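Section 2: Your first shift alongside the arms

Welcome to the Kondeo bench guide. If you've spent years moving plates by hand, this will feel a little odd at first, and that's fine. Take your time with it, and keep your old worksheet nearby for as long as you like.

1. Sign in at the Orkel panel and pick your bench number.
2. Open plate routine 300. The first run is always done at slow speed.
3. Set your trays on the perforated board, then step back behind the floor line.
4. Press Start and stay with the bench until the first transfer is finished.
5. Write down anything that looked wrong to you, even if the panel shows no fault.

Note: Your eye for a bad plate still matters. The arms do the carrying; you decide what gets carried, and when.

Caution: Never reach over the table while an arm is live. Press Pause and wait for code 847 to show on the panel.
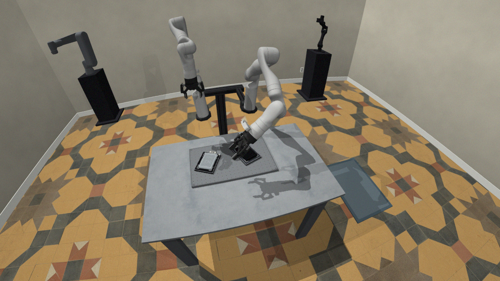

Will I still be doing any pipetting by hand?
Small and unusual batches stay with you. Standard plates move over to the arms in August, and the hours that frees up go to checking results and training on routine 13.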